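Round table rocks and leaves rings – my running log
Posted 2024-04-09
24 comments · 3 shares · 1,178 views

I'm putting this up because I searched all over for somebody with the same table problem and only found people with square ones. So this is my ticket to Kundale (the shop we got it from) plus everything I tried, in the order I tried it. Skip to the end if you only want to know where it stands now.

The table is the Plalusen, the round one with the light wood top. It lives in the small meeting room at our office, the one with the curved glass and the blinds, and it gets used for everything: meetings, snacks, people spreading their stuff out when their own desk is full. I love that table! It's the right size for the room and it warms up all that gray and white. But it had two faults and they were driving me up the wall.

Fault one: it rocked. Lean on the window side and it was fine, lean on the door side and everything on it gave a little jump. Fault two: pale rings on the finish, and one faint dark one, wherever people had been putting drinks down.

What I wrote in the ticket:

"Table wobbles when you lean on the side facing the door. Base has been tightened once. Top has several pale ring marks that don't wipe off with a damp cloth. Is the wobble a known thing with this base, and what can I safely use on the finish?"

The first reply was the usual. Is the floor level, have you tightened the bolts, please send the order number. Fair enough, I suppose, but I had just told them I'd tightened it. I sent the order number and got on with it myself.

Try 1, tighten everything again. I turned the table over on a blanket (get help with this, the top is heavier than it looks) and went around the bolts with the hex key that came with it. One did take another quarter turn, so I got my hopes up. Set it back on its feet, leaned on it, and it rocked exactly as before.

Try 2, turn the table. This is the one I should have started with. If the rock stays with the same part of the table, it's the table. If it stays with the same part of the room, it's the floor. I marked the underside with a bit of masking tape, turned it a quarter of the way, and leaned. The rock stayed on the door side. Turned it again, same thing. So it was mostly the floor, and I had been rude about a perfectly good base for weeks.

Try 3, move it. I slid it toward the glass until the edge was right up against it and it sat much better over there. Not perfect, but you could put a plate down near the front and lean in without feeling you were on a boat.

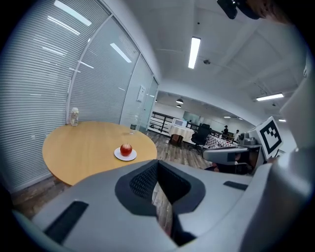
I left it in that spot to see if people complained about losing the walkway on that side, and they didn't, they just pulled their chairs around to the front. The blinds are usually closed in there anyway so it isn't as if anyone was standing at the glass looking out.

Try 4, felt pads. I had a pack of Lelier stick-on pads in the drawer, 20 in a sheet, and I put one under each foot and then a second one under the foot that was lifting. Much better! The trouble is that felt squashes. It was solid when I finished, and a few days later there was a tiny bit of give again. I swapped the doubled-up felt for one thin rubber shim under the same foot and kept single felts on the others. Since then I've leaned on it from every side and I can't get it to move.

So that was the wobble. Now the rings.

Support's second reply was a lot more useful, I'll give them that. They asked if the marks were pale or dark and whether I could feel them with a fingernail. Pale and smooth usually means moisture caught in the finish, they said, and dark can mean it got further down into the wood. Mine were pale and smooth except for that one by the edge. They told me to stay away from anything with bleach, and to try a dry cotton cloth with a warm iron over it, low setting, no steam, a few seconds at a time.

I was terrified. An iron on a wood table! I practiced on the underside first (please do this) and nothing bad happened, so I went ahead with the smallest ring. A few seconds, lift, look, a few seconds more. It faded a little each time. The bigger ones took longer and I had to walk away and let the top cool down in between. Then a thin wipe of Tello furniture oil over the whole thing, following the grain, and I left it overnight before anybody was allowed near it.

The dark one is still there. It's fainter under the oil, or I've stopped minding it, one of the two.

The other half of the job is getting people not to make new ones. I bought coasters and they wandered off to other rooms. What has worked better is keeping a plate in there for food and asking people to push bottles to the back of the table – they get in the way less over there, and I can keep an eye on one patch of wood instead of the whole top. 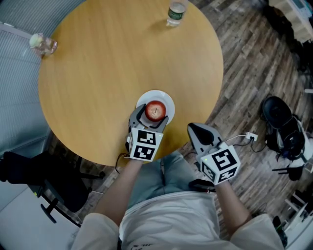 A cold bottle is worse than a hot mug, by the way, at least on this finish. I tested both on the underside with a timer. The mug left a faint mark that was gone by the next morning. The bottle left a proper ring, and that was with me wiping the outside of it first.

Where it stands now:

Wobble – fixed with single felts and one rubber shim. I'll check it again at the end of April.
Pale rings – gone, or gone enough that you need to crouch down to find them.
Dark ring – still open. Support offered to send a touch-up kit and I said yes please.
Base bolts – no fault found, sorry, base.

I've asked them to keep the ticket open until the kit gets here and I'll add a note once I've used it. If you have the same table and yours rocks even after you turn it around, I'd love to hear which foot it is.

Comments (showing 3 of 24)

ringsandthings
The iron thing works on my sideboard too. Mine needed a thicker cloth though, the thin one left a weave pattern in the finish and I nearly cried.

oakleaf_b
Did you oil over the shim foot side as well? I did the top of mine and forgot the edge, and now the edge looks like it belongs to a different table. Same Plalusen, bought last year.

Author reply
Yes, I did the edge, but with hardly anything on the cloth. It was already darker than the top so I didn't want to push it. Try a second very thin coat on yours and give it a night.

table_for_two
Mine rocks in every position and the floor is fine, I checked it with a level. Going to open my own ticket. Thanks for the masking tape idea!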